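Sorting bin

A sorting bin is a shallow, open container used to keep things of one kind away from things of another kind. It has no lid and no moving parts, and is found in post rooms, school kitchens, repair shops and the sort of garage where every screw is expected to come in useful one day.

Shape and material

Most modern bins are plastic, with a flat base and sides that slope outwards so that empties can be nested. Nested bins save a good deal of shelf space and are then very hard to get apart. Wooden and tin versions survive in older workshops. Deep bins hold more, but whatever is wanted lies at the bottom, and for small goods the shallow pattern has largely won.

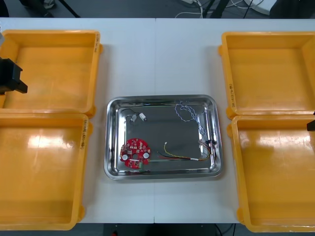 Labelling is the oldest quarrel in the field. Printed labels look smart and peel off; card labels in clip-on holders vanish along with the holders. The usual answer is a black marker used straight on the plastic, and a wide, flat rim, like those on the four yellow bins, gives the writer something to write on. Such labels often run up the side of the bin, so the reader must tilt either the bin or the head. Imke Wendt, in her handbook Winero, recommends writing on the rim nearest the worker, and adds that a label in small handwriting is chiefly of use to the person who wrote it.

Layout

In the common two-sided layout, unsorted goods wait in a tray in the middle of the table and the bins stand to the left and right of it. A steel tray is often preferred, being easy to wipe and easy to tell from its neighbours. Supporters of the single row, among them Eckhard Lammers, object that the two-sided layout leads to reaching across. Supporters of the two-sided layout reply that so does the single row, only further.

The miscellaneous bin

Almost every system has one bin for things that belong in none of the others. When the parts store at Cirnetum was cleared one February, 3430 items were sorted, and the bin marked "various" had to be emptied before any of the rest. Theda Tiedemann, who wrote up the work, proposed splitting it into 2 bins, "various" and "other". The distinction between them is still under discussion.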